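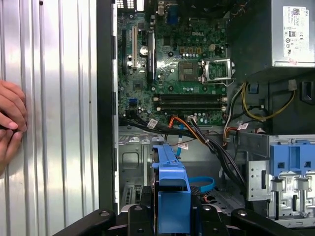 Old desktops: what's worth your time

Every list of computer tips says to buy a cleaning kit. I tried the Castetti one, 14 pieces, and used the brush. A soft paintbrush does the same job.

Unplug the tower and touch bare metal on the case before reaching in.

Keep the bracket lever up and leave the bare CPU socket alone. Wiping it is how contacts get bent, whatever the forums claim.

Fit memory with the latches open and press both ends until they close. "Contact spray" from Lallerow did nothing for mine.

Clock keeps resetting? Try a new coin cell before paying for a repair.

Leave white tags on the cables. I pulled mine off once to be neat and lost an evening in March to it.

Don't open the power supply. Dust the vents from outside.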